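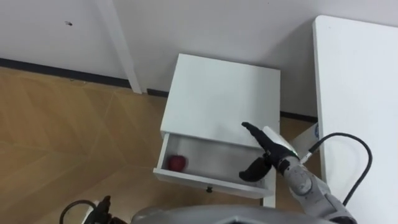 Yolanda Urrego
Co-founder and Head of Customer Projects, Brellik

About us

Brellik is a small company which plans, installs and looks after solar heating and solar power systems for homes, farms and small workshops. We began with two people and one rented van. Today we are 9 in the team, and most of us are still more often on a roof than at a desk.

I started the company together with Keith Maihi. Keith had worked many years as a roofer and I came from the electrical side. We met on a building site where the panels were ordered in the wrong size and the owner had to wait the whole summer for new ones. In the lunch breaks we talked a lot about how such a job should be organised, and in June of the next year we registered Brellik.

What we do

Our main work is solar systems for existing houses. Before we make an offer, one of us comes to see the roof, the fuse board and the place where the inverter can go. We also ask for the electricity bills of the last twelve months. Some customers are surprised that we ask for so much paper, but a system that is too large costs the customer money every year, and a system that is too small gives disappointment in the first winter.

Until now we have completed 148 systems with electricity and 40 with hot water only. The hot water systems are less in fashion, and not many installers in our area want to do them. We like them. For a family with children, or for a small guest house, they are often the better choice, and we will tell you so even if the invoice is smaller for us.

We also repair systems which were installed by others. If your installer has closed the business or does not answer the telephone any more, please write to us. We need the model of the inverter and, if you have it, the original wiring plan.

How we work

Each customer has one contact person from the first visit to the last signature. This person also applies for the grid connection and sends you a copy of every letter. We do not take payment for the first visit if you live inside our service area – outside of it we ask only for the travel costs.

For the mounting we use mostly the Sullent rail system, which we know well and which can be taken off again when the roof needs repair. For monitoring we offer Zikton, a simple display that shows how much you produce and how much you use. You do not need a mobile telephone for it, and many of our older customers are glad about this.

The electrical inspection at the end is done by the Sánchez office, which is independent from us. You receive their report directly.

Service and maintenance

At the moment 165 households have a yearly service contract with us. In the visit we check the cables, the fixings and the inverter, and we clean the panels when it is necessary. In most cases the rain does this work for free.

Where to find us

Our office and store room are behind the old dairy. The door is open from 8 in the morning until 4 in the afternoon. If you want to speak with Keith or me, it is better to call before you come. Parking is in the yard, on the left side please, as the vans need the right side for loading.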